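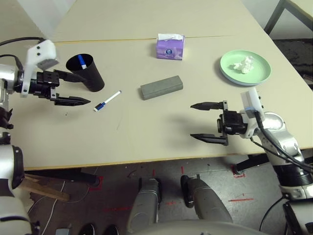
Fig. 1. Desk tidy task, view from the head camera. Both grippers open, one marker in the cup, one on the table.

Project report, group Fleltden
9 November 2019

1. What we set out to do
Teach the two-armed robot to tidy a desk by showing it, no hand-written motions. Markers go in the cup, eraser gets picked up and used on the table top, used tissue goes on the plate. We kept the tissue box at the back, past the join between the two tables, so the arms have to reach for it. Not all of this got finished, see section 4.

2. How we showed it
First plan was moving the arms by hand. Dropped it in April, the arms are heavy and whoever is pushing them ends up in view of the head camera. Switched to remote control with Plekska, our own pair of small leader arms. You move the small ones, the big ones follow. Recording and replay is done with Grundinia, a script we wrote in first term (messy but it works).

One person drives, one resets the table. Swap after 13 runs, any more and the driving gets sloppy.

3. Runs
Target was 400 demonstrations. A run starts with both grippers open and ends when the driver lets go of the last object. Runs with a dropped marker were kept if the driver recovered it within 17 seconds, otherwise deleted. Objects get moved a bit between runs, cup stays on the left side and plate on the right.

4. Problems
- Marker lying diagonally is the worst one. Long pointed fingers are fine for the barrel but you have to turn the wrist a lot and the leader arm runs out of travel.
- Cup tips if the lower finger catches it. Drivers learned to come in higher. The policy didnt.
- Delay of 5 frames between camera and arm log, found very late. All the early runs had to be shifted.
- Tissue: crumpled ones are easy, pulling a fresh one from the box isn't. Left out of the final training set.
- Eraser can be picked up, wiping not tried yet.

5. Still to do
Wiping. Second cup position. Re-record the early runs properly instead of shifitng them. Esquivel (the other group's gripper pads) might help with the markers, we have asked to borrow a set.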